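Open day at the Rolau building – notes from Saturday

2022-01-08

Got back an hour ago, typing this up before I forget it all. Feet hurt. Bag full of leaflets I won't read.

Short version: go to the next one if you live anywhere near. Free, friendly, too many stairs. Long version follows.

Getting there

Took the bus from Nisness, the 14, which runs every half hour on weekends and not one minute more often. Missed the first one. Stood at the stop and ate my lunch early. The ride is fine, you go past the old Jacobs warehouse (still for sale) and get off right by the bridge. From there it's a three minute walk uphill. No signs until you're at the door, then 3 of them, all pointing the same way.

Parking: didn't look, don't drive. Heard people complaining in line, so assume it's bad.

What it is

Rolau is a shared house – apartments upstairs, common rooms on the two lower floors, a workshop in the basement. They open it to the public a couple of times a year. Last one was in November and I had the flu. You sign in, get a paper map, wander wherever the doors are open. Tours go on the hour but I skipped mine and just followed the noise.

The basement first

Started at the bottom because everyone else went up. Good call. Workshop was warm and half empty, smelled of glue. Somebody was regluing chair legs and happy to talk clamps for as long as I'd stand there. Learned more about clamps than I need. There's a shelf of finished stuff for sale, stools mostly. Nearly bought one. 90 dollars, and then I'd have to carry it on the bus. No.

Laundry room next door, also open. Not much to say about a laundry room. Nice tiles.

The kitchen

Packed. Couldn't get past the door for a good ten minutes. They were doing soup in shifts and it ran out right as I reached the counter, so I can't tell you about the soup. People with bowls looked pleased. The pans hang from a rail over the window, which I'm stealing for my own place if the wall will hold it.

Big chore chart by the fridge. Read the whole thing. Somebody has swapped out of trash duty a suspicious number of times.

The sitting room

Best room in the place and I would of missed it, the map has it down as "storage 2". One flight up from the kitchen, second door. Sofa, table, snacks on the table, and that's where I stayed way too long.

The tablecloth gets you first. Cartoon figures and blossoms all over it, pink on pink. I want one. Asked where it came from and got three different answers, one of them was "the market in Hiditz" so I'll try there next time I'm over.

Snacks were the wrapped kind. Green bean biscuits in a little white and green packet – 绿豆饼干 down the front, BISCUIT in yellow, TRADITIONAL TASTE under that. Had not tried these before. Crumbly, not very sweet, kind of nutty, goes great with plain tea. Took a second one when I thought no one was looking. There was a pale bun or cake in a clear wrapper too, didn't open that one, was full of biscuit by then.
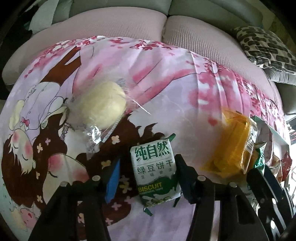
The sofa, and what else was out

Grey-green back, dusty pink seats. Sounds wrong, looks right. Somebody here has an eye. It's a big one as well, and softer than it looks, I sank. Two cushions at the right end, one patchy in black and dark grey and cream, one plain silvery grey tucked in by it. A grey and white plush toy is stretched out along the top of the backrest like it pays rent. Kids kept checking on it.

More snacks in a big shallow tray with a mint green rim. I liked the tray nearly as much as the tablecloth. Purple packet, pink pyramid shaped one, other bits and pieces. The pyramid won for looks. Didn't find out what was in it, a small girl had stronger feelings about it than me and I let it go.

Curtains are brownish with a pattern and a lighter striped edge, my grandmother would approve. Room is lived in, somebody's things hanging off the end of the sofa, nothing staged. I like that a lot better than the show apartment upstairs (see below). 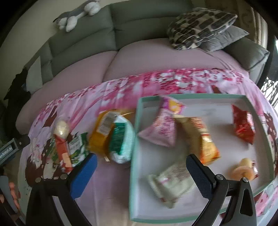
The sofa and the snack tray, first floor sitting room.

Upstairs

Show apartment is on the top floor. Very tidy. Very white. One bowl of lemons. You're asked to take off your shoes and there's nowhere to put them, so there's a heap in the hallway and I spent a while finding my left one. View over the river is lovely though, worth the stairs just for that. They say some 12 apartments come up for rent in a normal year. Waiting list is by the front desk, one page, already filled on both sides. I put my name down anyway, bottom corner, tiny handwriting.

Roof was closed for ice. Shame.

The talk

Went to the end of the talk in the reading room, history of the building, missed the begining. It was a button factory and then a school and then nothing for a long while. Good slides, bad chairs. A man in front of me fell asleep and woke up for the applause.

Practical bits

Go early. By two it was shoulder to shoulder on the stairs and there's only the one staircase.

Bring cash, the stool people don't take cards. Coffee was by donation, coins only, a jar.

Restrooms on the ground floor behind the coats. Line moves OK.

Eat the soup first if you want soup.

Strollers – you can leave them in the entry, but it fills up. Elevator was out both times I tried it.

Don't trust the map on "storage 2". Storage 1 really is storage.

Bus back to Nisness was on time, got a seat, fell asleep past my stop. Next open day is supposed to be in spring, will post the date when they put it up. If anybody knows which stall in Hiditz has the tablecloths, please write.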